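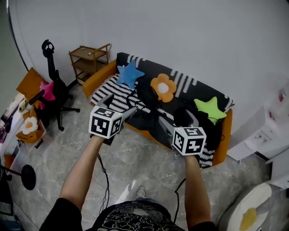

Striped blanket and orange sofa, with a dark cloth on the seat.

Why has my pond gone green when the one next door is clear?

Posted by Ifigeneia Vlachopoulos

We dug a wildlife pond behind the house in Trullodmont, 800 gallons, filled from the hose in May. For a few weeks it was lovely. Now it looks like split pea soup and smells like it too. My neighbor's pond gets the same sun and the same rain, and he can read a newspaper through it. He mentions this often.

I have 9 goldfish in there, bought to eat the mosquito larvae. I tried a bottle of clarifier, which cleared my wallet. Is there something living that eats the green stuff, and can I buy it?

mudlark_clostau

The thing you want is Daphnia, water fleas. They filter single-celled algae out of the water all day long and ask for nothing. Your trouble is the goldfish, who regard them as popcorn. Does your neighbor keep fish? I'd bet he doesn't.

Rehome the fish if you can bear it. Then take a bucket of water from his pond (ask first, he'll enjoy that) and tip it into yours. Don't bother with store cultures. Mine came from a pond in Clostau and I had clouds of them within a month. Plant something leafy around the edge too, so they have somewhere to hide from the dragonfly larvae.

Also, stop topping up with the hose if your tap water is high in phosphate. Rain barrel water is better. And check for chlorine before you add any animals at all, fleas included.

Verschueren

Barley straw. Worked for us.

tadpole268

Mostly agree with mudlark, but Daphnia won't touch the stringy kind of algae. If yours comes out in ropes, wind it around a stick and leave it on the bank overnight so the beetles can crawl back in. I did this 17 evenings in a row last summer - my family has stopped asking where I am.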